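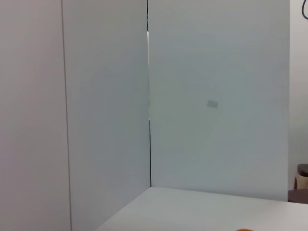 White panels meeting at an inside corner

To: members of the Plirside Investors' Circle discussion list
Subject: Re: Moving average settings and the Zelasport holding
Date: 31/05/2026

Dear members,

The programme group has considered the message reproduced below, which was sent to the list last week, and offers the following reply. It is intended as general guidance on method and should not be read as advice to buy or sell any security.

> I have been following Zelasport with a 39-day simple moving average and
> have been caught by false crossings on several occasions this spring. The
> price dips under the line, I sell, and within a few days it is back above.
> A member at the last meeting suggested that I change to an exponential
> average of 8 days. I have tried this on paper and I seem to get more
> signals than before, and more of them wrong. Am I using the wrong type of
> average, or the wrong length? Also, does the circle have a standard
> setting which we are expected to use for the shared portfolio?

On the last question first: there is no standard setting. The portfolio rules require only that the method be written down before a trade is proposed, and that the proposal state the price at which the idea would be abandoned. Members are free to choose their own averages.

On the question of type, a simple moving average gives every closing price in the period the same weight. An exponential average gives more weight to recent prices. For the same number of days the exponential line will therefore turn sooner. The difference between the two is usually smaller than the difference made by altering the length, and we would suggest that the member settle the length before giving any further thought to the type.

An average of 8 days stays very close to the price. In a market which is moving sideways the price will cross it repeatedly, and each crossing will look like a signal. This is consistent with what the member has found on paper. A longer average produces fewer crossings, but it reacts late, and a good part of a move may be over before the line is crossed. Every choice of length is a compromise between these two faults.

There are several ways of reducing the number of false crossings. Some members wait for two closes in a row on the far side of the line before acting. Others place a band above and below the average and ignore any crossing which stays inside it. A third approach is to use two averages and act only when the shorter crosses the longer. All three cause some further delay - that is the price of the filter - and all three should be tested on past figures before money is committed.

When testing, please bear in mind the matter raised in the Nelon exercise last winter. The working group took 800 daily closes and tried a large number of lengths until one gave a handsome result. When the same length was applied to the figures for Cao, the result was poor. The group then divided the Nelon closes into two sets of 400, chose the length from the first set and applied it to the second. The profit shown in the second set was much smaller, and we regard it as the fairer guide. Dealing costs were left out of the first version of that exercise and should be included in any test sent to this list.

We would also ask members to check whether their charting package adjusts past prices for dividends. Two members looking at the same share with the same average may otherwise see a crossing on different days. If you report a signal to the list, please state which kind of price you have used, the type and length of the average, and whether it is worked out on closing prices.

The June meeting will include a short session on averages and price bands. Members who wish to put forward a chart are asked to send it to the list in advance, in plain figures where possible, as attachments above the size limit are removed by the server.

Replies should be sent to the list and not to the sender's own address. Please trim quoted text before replying.

Yours faithfully,

Programme Group
Plirside Investors' Circle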